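Villca Table Felt, two months in

I bought this to cover the old card table my aunt Marleny gave me when she moved. Marleny Quintero does not throw furniture away, she assigns it to relatives, and I got the one with the glue stains and a top like a cheese grater. Everyone at our May game night complained about it (loudly, Dan), so I went looking for felt.

I tried the Sorkel stuff first. It was cheap and it pilled up like a sweater in 10 days. The Villca costs more, comes in five greens and a burgundy, and has a stiff backing so you can smooth it out by hand. I picked a deep green and I love it! Cards slide just enough, dice don't sound like a hailstorm, and you can pick a card up off it without digging at the edge with a fingernail. 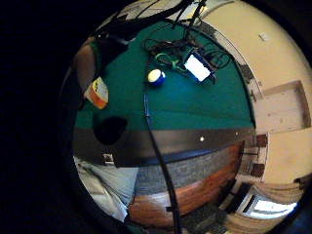 Green felt, mostly clear, with a few bits and pieces up top.

Putting it on took me over 3 hours, and I blame the instructions. They tell you to start at a corner. Don't! Start in the middle and work out with the flat of your hand, or you'll be chasing a bubble all over the table like I was. I also ran out of the little staples that come in the pack and had to use my own for the last side. Come on, Villca, toss in another strip.

Cleaning is easy enough. Crumbs come up with a lint roller. Red wine I can't speak to yet, but I did spill ginger ale during a very tense hand of rummy, blotted it with a dish towel, and by the next morning I couldn't find the spot. Cat hair is another matter. It grabs cat hair and holds on for dear life, so if you have a long-haired cat, maybe look at the burgundy, or at a different cat.

The smell out of the box was strong, kind of like a new shower curtain, and it hung around for 2 days with the windows open. Gone now.

Four stars. I'd buy it again, and I'm already eyeing a second piece for the desk upstairs.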